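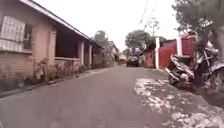 4.2 Porches and the street edge

The lanes of Dolamley gave us our richest material! We walked 16 of them in October, always in the late afternoon, and drew the strip between house wall and pavement at a scale that let us record single plants. Porches facing the lane were where people lingered longest, and residents were glad to talk about them. Tipene Tomoana's interviews (60 in all) return again and again to the low wall as a place to set down shopping, lean, and chat with whoever is passing.

Figure 5. A residential lane with a shaded porch, a low brick parapet and a curbed planting strip along the house.

The planting strip deserves more attention than it usually gets. Even a scraggly one sets the house back a little from passing traffic, and a low curb is enough to mark it off. In four of the lanes, neighbors told us they swap cuttings across the road, a delightful habit we had not thought to ask about. Section 5 compares these strips with the walled frontages of Cisari.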